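When the Hand Would Not Let Go: Fault Report on the Shelf Restocking Task

Unai Lorente and Edgardo Abella
Robotics Project Course, Numholm

1. What we set out to do

Our project was called Plelia, and the goal was easy to say and a lot of fun to work on: get a two-armed robot to take snack canisters and small containers from a table and put them on a store shelf. We had most of it running by the start of May. Then we hit a fault that ate two weeks of our schedule, and it taught us more than everything before it, so most of this report is about that fault.

2. The fault

The first bad run was on a Saturday morning. The right hand closed on a small round container, lifted it, carried it to the shelf and got the open command. The fingers stayed shut. The arm controller only checked that the command had been sent, so it went ahead and pulled back with the container still in the hand. On the way out the container hit a canister and knocked it into the one next to it. Nothing broke, but Edgardo was standing pretty close with his hand near the stop button, and he used it!

We ran the same motion again and it worked fine. So did the next several tries. That was the frustrating part (and, we admit, the exciting part too), because a fault that comes and goes is a real puzzle.
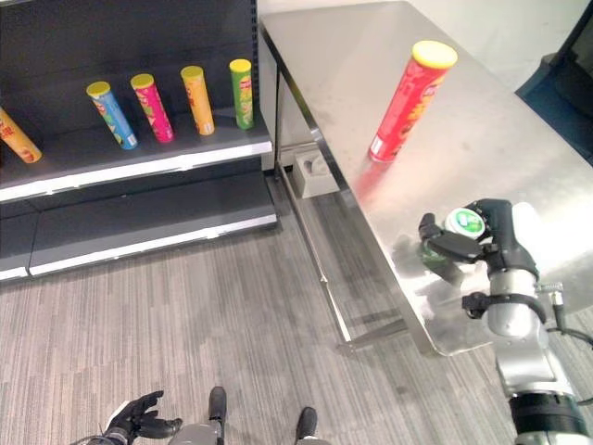
Figure 1. Right hand closed on a small round container at the table, with canisters on the shelf at left.

3. Finding the cause

We suspected the grip force first. Our idea was that the fingers squeezed so hard that the joints jammed. We lowered the force limit and ran 200 grasps on the table with the arm parked. Every single one released. Great news for the hand, bad news for our theory.

Next we let the arm move between grasps, and the fault came back the same afternoon. It only showed up when the wrist was turned far to one side. Unai started logging the messages between the arm computer and the hand, and there it was: short gaps in the log whenever the cable at the wrist was pulled tight. If an open command fell into one of those gaps, it was lost. The hand kept doing the last thing it had been told, so it kept holding on.

Our lab supervisor, Dr. Räsänen, asked us to prove it before we touched anything. We wiggled the connector by hand with the arm powered down and only the hand electronics on, and we got the same gaps. That was a very good moment.

4. What we changed

We gave the cable more slack and moved the clamp so the connector no longer takes the pull. We also fixed our own software, which we think matters more. The controller now reads the finger positions after an open command. If they have not moved, it sends the command again, and after 2 failed tries the arm stops where it is and waits for a person.

With both changes in, we ran over 1000 grasp and release cycles using the Sestia test script. The log showed no gaps. We then unplugged the hand on purpose during a run, and the arm stopped and waited like it should.

5. Still open

We have not tested the left hand as thoroughly. It uses the same software check, but its cable still follows the old route. The stop and wait behavior also leaves the arm stretched out over the shelf, and somebody has to reach in to take the container out. We would like a slow, supervised retreat for that case, and Unai has a first version of it on a branch that has only been run in simulation.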